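Chapter 5
What a Safety Rule Can and Cannot Promise
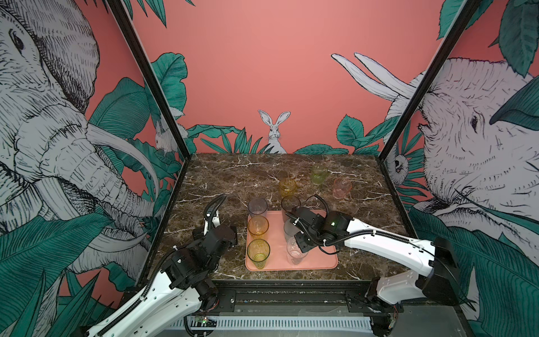 Most people who buy a robot cell want a certificate before they want anything else. I understand the wish. A certificate goes in a binder, the binder goes on a shelf, and the shelf is what the auditor visits. But a standard describes a machine doing a stated job in a stated place, and jobs drift. Two arms sorting cups are one job on the day the risk assessment is signed. Swap in heavier cups, or longer fingers on the grippers, and you have a second job that is still working from the first one's paperwork.

Rhiannon Parry reviewed 17 such assessments at the Losbridge test shop. Five still matched the equipment on the floor. The rest named grippers that had been replaced, speeds that had been raised, or guards that had been moved to make cleaning easier. All of them were signed. At the Rasonham site, one form said "100 percent compliant" in a box meant for the stopping distance.

You will hear that small arms don't need this much care. Be suspicious of that. A light arm can still pinch a finger, and two arms that share a table can trap a hand between them even if each one passes its own test. The maker of an arm can tell you its payload and top speed. It can't tell you what you will put beside it.

This chapter takes the rules in the order you are likely to meet them: hazards first, then guards, then stops, then records. Section 5.2 works through the Ellis checklist, which is widely copied and, in my view, too easy to pass. Section 5.4 looks at the Oser method, which is slower and asks for measurements. Neither will save you from a form filled out at a desk. Before reading on, find the last assessment written for a machine you know, and check the date against the last change to its tooling.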